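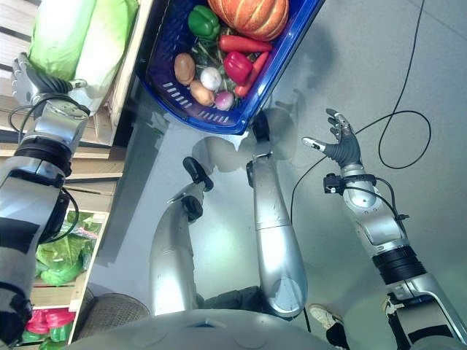
Figure 7.1 One hand at the cabbage on the shelf, the other open and empty. The basket of vegetables stands on the floor between them.

Chapter 7
Picking Things Up and Putting Them Down

What you will learn in this chapter
How to break a handling job into stages
How to choose a grasp for an object that is not a regular shape
How to plan work for two arms that share one space
How to keep a trial log that another team can use

Before you start
You should have finished the joint exercises in Chapter 6 and have your team's safety card signed. You will also need your notes on coordinate frames from Chapter 4.

7.1 The greengrocer task

In the earlier chapters your robot moved its arms through empty air. If a joint stopped a little short of its target, you wrote down the error and went on. Once there is an object in the hand, a small error at the shoulder can be the difference between a firm hold and a cabbage on the floor.

The project for this part of the course is called the greengrocer task. It was first set for the Prerken student handling competition, and the rules we use are a shortened form of the ones drawn up by Yanti Pattinasarany for the June round. A humanoid robot works between a set of shelves and a basket. It must take a named vegetable from the shelf, move it to the basket and let go of it. A team has 13 minutes for each run and may make two runs.

Vegetables are used in place of blocks for good reason. A block has flat faces, and every block in the box is the same. A potato has no flat face at all. Onions roll. Peppers have a thin wall that marks easily, and a pumpkin is too wide for many hands to close round. Leafy vegetables are harder again, as the outer leaves bend when they are pressed and the hand may close on leaf alone.

7.2 Stages of a pick

Every pick in this book is written as five stages: approach, close, lift, carry and release. Write a separate plan for each stage, with its own start position and its own test for whether it has finished. Teams that write one long movement from shelf to basket find it very hard to say afterwards where it went wrong.

The approach ends when the hand is next to the object with the fingers still open. Choose the direction of approach by looking at what is around the object as well as the object itself. Slats, crate edges and neighbouring items all limit where the fingers can go.

The close stage depends on where you decide to hold. Look for the part that changes shape least. On a napa cabbage this is the pale base, where the leaves join and the stalk is thick. The ruffled end gives way under the fingers and is a poor place to start. 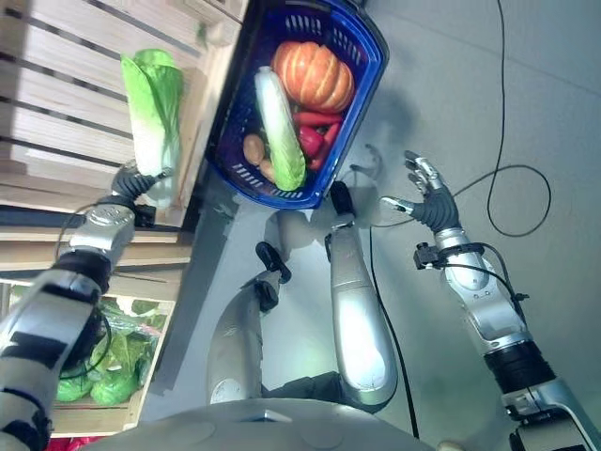

Figure 7.2 Holding a napa cabbage by its base. The leafy end points away from the hand.

Lift slowly at first. A short lift of a few centimetres, followed by a pause, lets you check the hold before the object is clear of the shelf. If it slips during the pause, lower the arm and go back to the approach stage. Do not try to tighten the grip while the arm is moving.

7.3 The arm that is not picking

A robot with two arms has to do something with the second one. Beginners often leave it wherever the last exercise ended, and it gets in the way of the carry. Your plan must give the idle arm a waiting position for every stage. With the basket on the floor ahead of the robot, a position to one side of it works well, with the hand open.

Check the cables too. Move each arm by hand through its full path with the power off, and watch for any loop that tightens or catches on a joint. Cables lying on the floor should be kept out of the space where people stand.

7.4 The trial log

Use one line of the log for each attempt. Write down the object, the place you held it, the stage reached and what happened. The Vultine team filled 32 lines before their first competition run, and most of them ended at the close stage. Their log is printed in full at the back of the book and you will need it for Exercise 7C.

Words to know
Grasp: the way the fingers are placed on an object in order to hold it.
Waiting position: the place an arm is kept while it is not in use.
Release: the opening of the hand to let an object go.

Activity 7A
Work in pairs. Choose four vegetables of different shapes and draw each one from the side and from above. Mark on both drawings where you would place the thumb and where you would place the fingers. Swap drawings with another pair and try their marks with your own hand, using the thumb and two fingers only. Keep the drawings for Section 7.5.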